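工作记录 三月 薄膜件整理与桌面布置
项目：Skutetti／软包装件

09:40

接着上次没写完的部分。上次停在薄膜件的存放方式，几种做法都试了一遍，没有定下来。这次先把桌面的问题处理掉，再回到薄膜。

会议桌还是那张白色桌面的，Potden 那边的长桌暂时搬不过来，就继续用。白桌面的好处是脏东西一眼能看见，碎屑、胶点、笔道都藏不住。坏处是半透明的白色薄膜放上去以后轮廓很弱，只有褶皱叠得厚的地方颜色发灰，单层的地方基本和桌面同色。肉眼近看没有困难，退到桌子另一头就不容易判断边在哪里。

擦桌子用微湿的布，擦完晾干再放薄膜。桌面有水膜的时候，薄膜会贴住，揭起来会带出新的折痕，后面的记录就不能和前面的比。酒精擦过的地方干得快，但静电明显变强，薄膜的角会自己翘起来往手上粘。所以酒精只用来去胶点，不用来擦整个桌面。

10:15 薄膜件

目前手上有两种来料。一种是 Doranach 寄的平膜，成卷，自己裁；另一种是成品袋，Kaewsai 的，到货时每 100 只压成一叠，外面再套一层厚袋。两种都是白色半透明，捏在手里差别不大，听声音能分：平膜揉起来声音脆，袋子闷一些。

裁片统一裁成边长 400 毫米的方片。之前裁过大一号的，摊开以后有一边要垂到桌沿外，重心被带偏，自己会往下滑，没法重复。400 的尺寸在桌上四面都留得出余量，先按这个做。

裁切注意：
刀片换得勤一点。刀钝了以后裁出来的边不是直的，会被拉长，呈波浪状，像荷叶边。这种边摊平以后仍然是起伏的，压也压不平。
裁好的片不要对折存放。对折线放一夜就成了永久折痕，之后无论怎么揉，最长的那道褶总是出现在同一个位置。
卷料外面几圈有压伤，裁掉不用。

揉皱的手法也要统一。现在的做法是：方片平放，从中间捏起一小撮，提起，另一只手从下往上拢一次，放回桌面，松手，不再整理。拢两次以上，褶皱变细变碎，展开所需的动作就多得多，和只拢一次的不能放在同一组里。

11:05 摊平试验

同一批裁片，揉皱后在桌面上摊平，不借助压板，只用手。共做 39 次，其中 17 次一遍就能摊到四角着桌，其余需要补一次或者更多。补的那一下几乎都补在角上：角向内卷，压在膜的下面，从上面看是一块颜色稍深的三角，不掀起来就摊不开。

几点观察，顺序不代表重要性：

1. 从褶皱最密的地方开始往外推，效果不如直接找一条自由边再往外拉。推的时候膜会在手前面堆起来，形成一道新的脊。
2. 从中间捏起来再放下，褶是从捏点向四周散开的。捏点附近那几道短而深，放手后回弹很少；越往外越浅。
3. 膜上有纹路的区域（压出来的或者印上去的，没有逐张核对）比光滑区域略硬，折痕到那里会拐一下。样本不多，先记在这里。
4. 空气。膜下面兜住空气时，摊平的过程看上去很顺，放手后中间鼓着，过一会儿才塌下来。鼓着的时候不能算摊平，要等塌下来再看。
5. 门开着的时候有风，数据作废。关门，空调出风口朝上。

成品袋另算。袋子是双层，上下两层会错开，上层摊平了，下层还皱着，从上面能看出来，因为叠层处会有一道一道偏灰的影子。袋口那一侧最麻烦，两层之间一旦吸住就得用手指搓开。袋子今天没有计次，只看了手法。

13:30 存放

裁片：平放，片与片之间夹一张薄纸。不夹纸会整叠吸在一起，取的时候一次带起好几张。夹纸比膜略小，四边都露出一点膜，方便取。
袋子：拆开厚外袋之后不要一次全部倒出来，从叠的侧面抽。倒出来以后再理齐很费时间。
用过的：单独放一个箱子，写“已揉”。不和新的混。已揉的膜可以留着练手法，不进记录。
带毛边的：直接丢。

试过卷在纸筒上存放。取下来以后膜两头往上卷，要反方向再卷一次才能放平，而且反卷以后表面会留一层很细的横纹。放弃。

试过用夹子竖着挂。夹痕太深，放弃。

14:20 桌面物件

薄膜试验需要的区域按桌面靠近中间的位置留，其他东西往外挪，但保持随手够得到。现在桌上的小件多半不透明，和薄膜放在一起正好能压边，也能当参照：

带圆孔的浅色木方块，一角着力时容易把膜顶出一个点，压膜时要整面放下。
白色小托盘，里面的红、橙、蓝小件不要倒出来，散在白桌上好找，散在膜下面就不好找了。
蓝色厚平装书，平放，压平用，比木块均匀。书脊一侧略高，膜放在书下面时避开那一侧。
黑色小方盒和后面那块黑边薄方垫，方垫带一根细线，线在桌面上弯着，膜拖过去容易挂到。挪膜之前先把线拨开。

压平用书的做法：膜先用手摊，摊到大致平整，书从一边往另一边放倒，不要直接拍下去。拍下去空气从四周挤出来，边会皱。压着放一会儿再取。压的时间没有细究，长短之间肉眼看不出差别。

14:50 光

顶灯全开时桌面亮度比较均匀，褶皱的暗部很浅。关掉靠墙那一排以后，光偏向一侧，脊线清楚得多，但背光的一边整片发灰，和叠层的灰混在一起，反而容易把阴影认成第二层膜。两种光下各看了几张，结论是全开更稳妥，需要看脊线的时候临时用手挡一下光。

深色垫板也试过，膜的轮廓立刻清楚，叠层变白，单层变灰，和白桌面上的关系相反。两种底色的记录不能混着看。目前仍以白桌面为准，深色垫板只在找卷角的时候用。

桌上的膜，以及桌面现状：

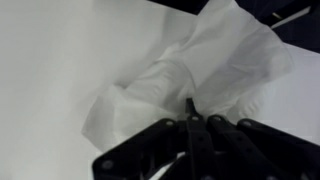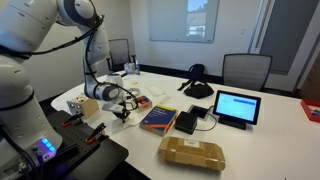 15:30 待办

平膜再裁一批，边长不变。裁之前换刀片。
问 Doranach，卷料能不能去掉外层压伤再寄，或者外面加一层硬纸。
袋子的计次方法没有定。双层错开时算一次还是算两次，需要先写清楚，否则前后对不上。倾向于以下层着桌为准。
纹路区域的硬度：找有纹和无纹的各裁一条，同宽，搭在桌沿上看下垂量。桌沿有倒角，起点要用胶带标出来。
方垫的线固定到桌边，用纸胶带，不用透明胶带，透明胶带在白桌上看不见，揭的时候会漏。
夹纸快用完了，补。
湿度计换电池。今天没有湿度读数，静电那一条只能当作印象，不要引用。

补记：39 次里有一次裁片带旧折痕，是做完才发现的，已在表里标出，暂不剔除。下次取片时先对着灯看一遍再揉。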